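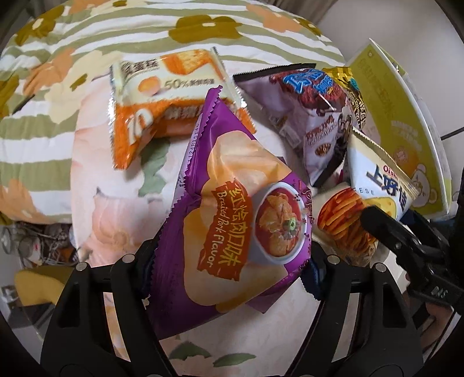

Nikau: Elango Menon veröffentlicht Zyklus für präpariertes Klavier und Streichtrio

17/03/2024

Der Komponist und Pianist Elango Menon legt im April beim Label Ploltatport sein zweites Album vor. »Nikau« enthält 14 Stücke für präpariertes Klavier, Violine, Viola und Violoncello. Die Gesamtspielzeit beträgt 58 Minuten. Die Veröffentlichung erfolgt als CD, als Doppel-LP (180 g, 45 U/min) und als Download in 24 Bit/96 kHz. Die LP-Auflage ist auf 3000 Exemplare begrenzt, eine Nachpressung ist nach Angaben des Labels nicht vorgesehen.

Das Material geht auf eine Reihe von Skizzen zurück, die Menon zunächst für Klavier solo notierte. Die Streicherstimmen kamen in einer zweiten Arbeitsphase hinzu. In neun der Stücke ist das Trio durchgehend beteiligt, in drei weiteren tritt nur das Violoncello zum Klavier. Die Stücke 6 und 11 sind Soli geblieben. Präpariert wurden 20 Töne zwischen dem großen F und dem zweigestrichenen d, überwiegend mit Filzstreifen und Gummikeilen, in der tiefen Lage zusätzlich mit Schrauben M5. Die Präparation bleibt über den gesamten Zyklus unverändert. Eine Tabelle mit den Positionen der Materialien, gemessen vom Dämpfer aus, ist im Beiheft abgedruckt.

Die Violinstimme übernimmt Josée Lavoie, an der Viola spielt Bindu Iyer, am Violoncello Senthil Kurian. Lavoie und Kurian waren bereits an Menons Debüt »Hundel« beteiligt, damals noch ohne Viola. Die Streicher spielen auf 440 Hz, das Klavier wurde in den unpräparierten Lagen auf denselben Kammerton gestimmt. Die Präparation erzeugt auf mehreren Tönen deutlich abweichende Teiltöne. Iyers Stimme ist an diesen Stellen mit Vierteltonvorzeichen notiert, um die Abweichungen aufzunehmen.

Formal arbeitet der Zyklus mit einem Reihungsprinzip. Stück 1 exponiert eine Folge von sieben Akkorden, die in den Stücken 4, 8 und 14 wiederkehrt, jeweils um eine kleine Terz nach unten versetzt. Dazwischen stehen kürzere Sätze, darunter ein Kanon im Abstand einer Achtel (Stück 5) und eine Passacaglia über einen fünftaktigen Bass (Stück 9). Das Pedal ist durchgehend ausnotiert, auch halbe Pedalwechsel sind angegeben. Die längste Einzelnummer ist mit neun Minuten das Schlussstück, die kürzeste dauert 52 Sekunden.

Aufgenommen wurde an vier Tagen im Saal Palaniappan. Tonmeister war Nithin Chowdary, der auch Schnitt und Mastering besorgte. Als Hauptsystem diente ein ORTF-Paar in 2,10 m Höhe, ergänzt durch zwei Grenzflächenmikrofone unter dem Flügel und je ein Stützmikrofon für die Streicher. Auf künstlichen Nachhall wurde verzichtet. Für die Vinylfassung hat Chowdary ein eigenes Master mit reduziertem Pegel im Bassbereich erstellt. Die Reihenfolge der Stücke weicht dort wegen der Seitenlängen an einer Stelle von der CD ab: Stück 10 steht vor Stück 9.

Die Partitur erscheint gleichzeitig mit dem Album im Hausverlag von Ploltatport, die Stimmen sind als Leihmaterial erhältlich. Für die beiden Solostücke ist zusätzlich eine Fassung ohne Präparation vorgesehen, die Menon selbst eingerichtet hat.

Ein erstes Konzert mit dem vollständigen Zyklus ist für Ende April im Saal Palaniappan angesetzt, in der Besetzung der Aufnahme. Die Einrichtung des Flügels dauert zwei Stunden, der Einlass beginnt daher erst 30 Minuten vor dem Konzert. Stück 1 ist vorab als Download verfügbar. CD und LP können ab sofort direkt beim Label vorbestellt werden, die Auslieferung beginnt am Erscheinungstag.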